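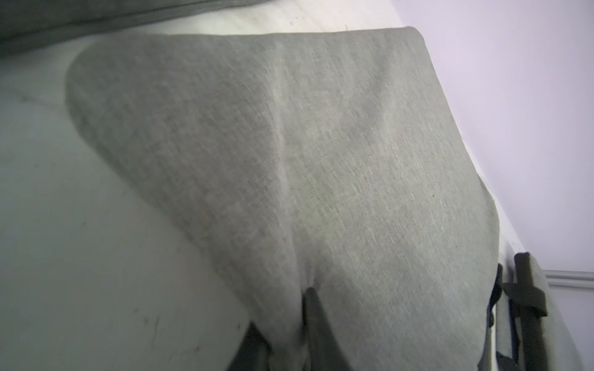

Photograph: Plilbridge Textile Care, Workroom Guidance

Working beside the folding station: practical guidance for laundry and linen staff

Issued August 2024. Applies to the finishing room and the sorting bay.

The folding station was brought into daily use in March, and the work of the finishing room has changed a good deal as a result. This page gathers the advice that colleagues have found useful. It should be read alongside the safety sheet fixed to the wall at each station, which takes precedence wherever the two differ.

Preparing cloth for the gripper

Knitted and fleecy items need more preparation than flat cotton. The fingers close on whatever gathers between them, and a soft grey jersey will bunch at the grip in a way that a pillowcase does not. Shake each piece out once, hold it by two corners and lay it down with the longest edge facing the wall. Smooth it with the flat of the hand from the middle outwards.

A raised crease down the middle of a piece should be dealt with before the fold begins. Lift the cloth and lay it again. Pressing a ridge flat with the fingertips usually moves it a short distance to one side, where it will be folded in and will show on the shelf.

Keep other items well back from the piece being handled. A second garment lying across the far end of the surface can be drawn in with the first.

Pieces with cords, long ties or open zips are to be folded by hand. Tie or fasten them first and place them in the blue crate.

Lint, hair and specks

Pale work surfaces show every thread, and this is to be regarded as an advantage. Wipe the surface with a barely damp cloth at the start of the shift, after each batch of dark or fleecy items, and before any white linen is laid down. Work from the back edge towards yourself and rinse the cloth between passes.

Loose hairs are best lifted with a lint roller. A dry duster tends to push them to the edge, from which they return with the next piece. Small specks on finished cloth may be removed with a strip of low-tack tape pressed once and lifted straight up. Do not scrape at knitted fabric with a fingernail.

The gripper fingers should be wiped only when the station has been stopped at the main switch and the lamp has gone out. Use plain water and a soft cloth. Spray cleaners leave a film that makes fine cloth slip.

Cloth hanging over the edge

Some overhang is acceptable with large pieces. Check that the hanging part is clear of any bracket, rail or gap beside the table, and that it does not reach the floor. If a piece catches, stop the station before freeing it. Staff must not pull against a closed grip, however light the cloth may be.

What changes in the working day

Before March, a full finishing shift was spent almost entirely on folding. At present the station takes the plain items, and staff time has moved towards sorting, inspection, mending and the hand folding of awkward pieces. In the first full week of use the station completed 1,660 items and returned 378 to the hand table, most of them knitwear. The return crate should therefore be treated as ordinary work and emptied twice in each shift.

Vidar Fjeld, finishing room supervisor, has asked that the following points be understood by everyone. No member of staff is measured against the speed of the station. Either person on duty may stop it at any time and need not seek permission. The reason for a stop is written in the station book in a few words, such as "sleeve caught" or "lint on surface".

Inspection is more tiring to the eyes than folding. Staff assigned to it are to change places after two hours, and the rota prepared by Britt-Marie Bakke now allows for this. Colleagues who prefer to remain at the hand table should say so when the rota is drawn up. Several of the longest-serving staff have done so, and their skill with heavy blankets and fitted sheets continues to be needed.

Some colleagues have reported stiffness in the shoulders from leaning across the table to straighten cloth. Walk to the other side of the table instead. The height of the hand table may be adjusted with the crank beneath the front edge, and it should be set again whenever a different person takes over.

Training

Each new member of staff completes 16 hours at the hand table before working beside the station. A person who cannot fold a piece well by hand will find it difficult to recognise a poor fold. Sessions are led by Marisol Haverford and take place in the sorting bay. Thirteen colleagues have completed the training so far, and further places are open to the evening shift.

Questions about the rota should be addressed to Britt-Marie Bakke. Faults are reported to Anel Le Roux, with the time and the type of cloth noted. Spare lint rollers and tape are kept in the second drawer below the hand table.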